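My nephew's robotics club has spent most of the spring trying to get two arms to draw on a whiteboard. I went along in May, prepared to be unimpressed. 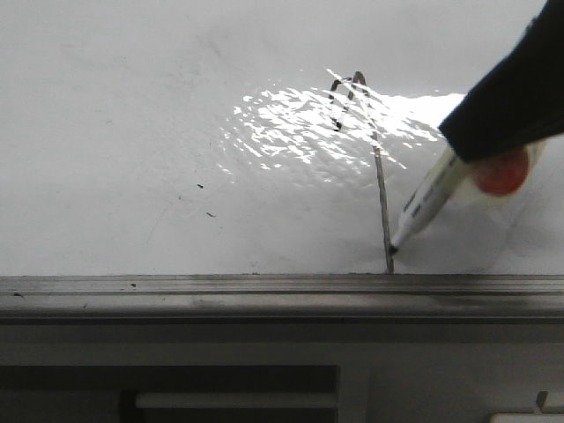 Photo: Hélder Vieira / Lekier Robotics Club

The pitch was handwriting. The result so far is a loop with a tail, and the club log puts it at attempt 1041.
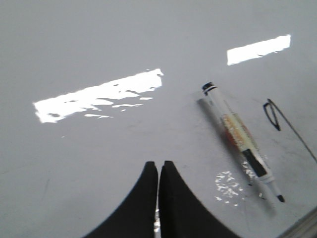
I asked what the kids were learning that a pen plotter wouldn't teach them for 105 dollars. Hélder, who runs the club, said "patience" - fair enough, but I wanted more. 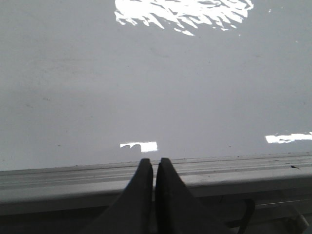
Scoring bothers me most. The Dramano rules give four points for a finished letter and zero for a clean board. Smudges and streaks like the ones over that rail cost you nothing, so who's going to bother wiping?

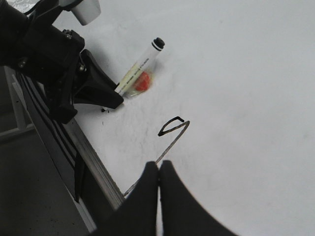

Still, they argued about pen pressure for an hour and I didn't hear one complaint. I'll go back before the meet, still doubtful.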